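Table Talk: a small gallery

Things that end up on our worktable in Birncombe, August batch

The Curnotus workshop has one good table, and everything we own passes over it sooner or later. It started life clean. Since then it has hosted egg cups, lamp parts, bowls on stands and one memorable fondue set from Mösli, which took 72 minutes to put together and rather less to regret.

The gallery holds 334 pictures now. Most are of objects too awkward to fit in a cupboard and too odd to give away.

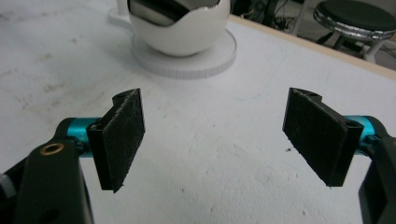

White egg, jagged top, dark shiny insides. Breakfast, if you happen to be a jeweller.

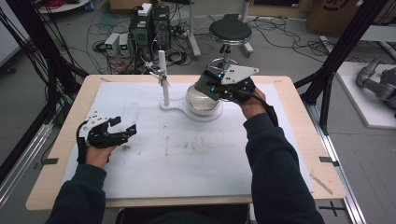
Glass bowl on its looped white stand, held by the rim. The stool has the better seat for this.

Prints are available from the Akov counter by the front door, in matt or slightly less matt. Please quote the gallery number when you order. The older pictures, numbers 1 to 72, exist only as small files and will look like porridge if you ask for them at poster size.

We are still looking for a cake stand with a wobble, any gravy boat with a lid, and a toast rack that holds an odd number of slices. Bring them to the side entrance after four in the afternoon. Chipped is fine. Haunted by arrangement.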